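Home News Reviews Interviews Festivals Archive

Fouad Nasrallah on Shooting a Revenge Picture in a Closed Ferry Terminal

February 4, 2025
By the Interviews desk
6 min read

Fouad Nasrallah finished Multarano in September, two years after he wrote the first page of it. The film runs 101 minutes and follows a retired customs inspector, Hattar, who goes back to the port where his brother drowned and starts looking up the men who signed the accident report. There are knives, a car goes off a pier, and a man gets hit with a frozen tuna.

Nasrallah grew up on rental tapes. His uncle had a store in Furnbridge with 1393 titles on the shelves, a number he knows because he had to type the inventory list one summer. "Most of it was junk, and I watched the junk first," he says. "Cop with one week to live, boxer with a dead manager, that kind of thing. I liked that they got started fast. By minute ten somebody was in the trunk of a car."

His first two features went mostly unseen. One was a prison drama he now calls too long, and the other a comedy that lost its distributor before release. Multarano came out of a short he made with leftover money from the comedy. The short had no dialogue and a single fight on a staircase. He kept the staircase.

Casting took longer than the shoot. He wanted a lead who looked tired and could still fall down properly, and he met a lot of actors who could do one or the other. The man he chose had spent most of his career on the stage and had never thrown a punch on camera. They trained in a rented dance studio for the whole spring.

"He was terrible at first and I didn't tell him," Nasrallah says. "Then he got good enough that I had to ask him to be worse. Hattar is a customs guy. He checks boxes of shoes. He shouldn't have a nice spin kick."

The harbor material was shot in a ferry terminal that had been shut for years. The crew had the main hall at night and the offices during the day, and the heating didn't work in either. Nasrallah wrote several scenes around what was already there, including the long conversation in the ticket booth, which in the script took place in a restaurant.

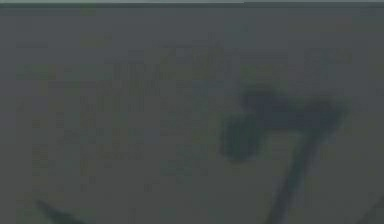 A computer-rendered image: rows of soft, unreadable markings on gray-green.

The paperwork in the story came from somewhere closer to home. His father worked for a shipping insurer and brought files back to the kitchen table. "I used to think it was the dullest job a person could have," he says. "Then I was writing this and I thought, well, that's who would know. The man with the file knows who was on the boat." An early draft had a whole subplot about a forged cargo receipt. It went in the edit, though one scene of Hattar reading alone in his car is left over from it.

The violence has split the audiences who have seen the film so far. It comes in short bursts, with long quiet stretches between, and a couple of viewers at the first screening complained that the villain dies off camera. Nasrallah says he shot the death and cut it.

"We had it. It was a good stunt, and the stunt team is still a little mad at me," he says. "But I watched it with the sound off and Hattar looked happy. I didn't want that. So you get the door closing and then you get him washing his hands."

He is less relaxed about the score. The composer turned in a synthesizer theme that Nasrallah rejected, then asked for again three weeks later, after he had tried strings, a piano and nothing at all. "I owe him a dinner — probably more than one," he says. The theme plays over the opening titles and comes back once, slowed down, on the ferry.

Multarano played to a room of 1044 in its opening slot, the largest crowd he has sat with. He stood at the back for the first half hour and then went outside. When he came back the tuna scene was on and people were laughing, and he wasn't sure at first whether they were supposed to be. He has decided they were.

His next script is called Uvano and takes place over one night in a bus depot. He describes it as a chase movie in which hardly anyone runs. There is a lead actress attached, but he won't say who, and he is still arguing with himself over the ending. "I have it where she gets on the bus and I have it where she doesn't," he says. "I'd like to shoot both and pick later, but somebody has to pay for the second bus."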